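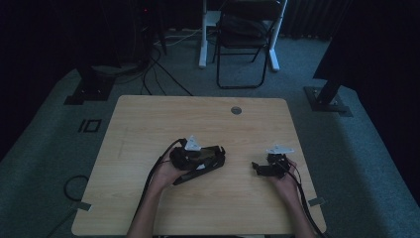
One of our first customers told us that a handheld gripper was only as good as the table it was set up at, and that most of the trouble they had ever had with theirs began with a cable. We have kept that remark in mind when writing our service procedures, and a good part of our work at Kragh still comes down to it.

About Kragh

Kragh sets up, looks after and repairs hand-held gripper stations. We work from a single shop in Prarkport, with a second bench in Brendevar for spare parts and returns. A station, as we use the word, is one table, one pair of grippers, the cables that serve them, the tracking equipment around the table and the computer that records it all. We don't build robot arms and we don't sell them. Customers who run arms use our stations to record hand motion, and they come to us when a pair stops agreeing with itself.

How we started

The company began as the maintenance side of a larger automation shop. Handheld pairs were a small part of that business and took up a large part of the repair hours, so the work was split off under its own name. We still use the old shop's job numbers. At the end of June the count stood at 3,208 jobs, including return visits.

What a setup visit covers

A normal setup takes one working day. We begin with the floor. Stands are placed first and their feet are marked with tape, so that a stand knocked during cleaning can go back where it was. The table comes next. We like a plain top with nothing stored on it, and we mark the working area at the edges.

Cables follow. Each gripper cable runs back along the forearm and drops off the near edge of the table, with enough slack for the operator to reach the far side without pulling. Extra length is coiled on the floor to one side. We fit strain relief at the gripper end on every pair we service, including pairs that came without it.

Then we check the marker plates. A plate on top of the gripper has to sit square to the body and its screws have to be tight. A plate that has turned by a small amount will still track, and the recording will look fine until someone tries to use it. We check each plate against a jig before the first session and again after it.

The last step is the level check. The operator holds both grippers over the bare tabletop at the same height with a gap between them, and we compare the two readings. If they differ, we go back to the plates before we touch the software.

Service and repair

We recommend a service after every 200 hours of use. It includes:

Jaw travel and closing force
Marker plates and screws
Cable check from end to end, with the cable flexed by hand
Cleaning of the housing and finger pads
A new level check at the table

Finger pads are replaced at 400 hours whether they look worn or not. Cables are replaced when they fail the flex check – we don't splice them.

Repairs that can be done on site are done on site. If a housing has to be opened, the gripper goes to Brendevar and the customer gets a loaner for the other hand's partner, matched and checked as a pair. Swapping one gripper without matching it is the most common reason for a second call.

The Kuvino log

Every station we look after has a Kuvino log. It is a plain service record kept with the station and copied to our shop. It lists the position of each stand, the plate readings from the last check, the hours on each gripper and any part that was changed. Customers can write in it and we ask them to. A line such as "left one feels stiff when closing" has saved us a morning more than once.

Training

Setup visits include an hour with the people who will use the station. We cover how to put the grippers down, how to route the cables, and how to do the level check without us. Longer training is available at Prarkport.

Contact

The service desk in Prarkport is open from 8 a.m. to 5 p.m. on working days. Please have your station number and the last page of your Kuvino log at hand when you call. Returns go to the Brendevar bench, with the cable left attached to the gripper.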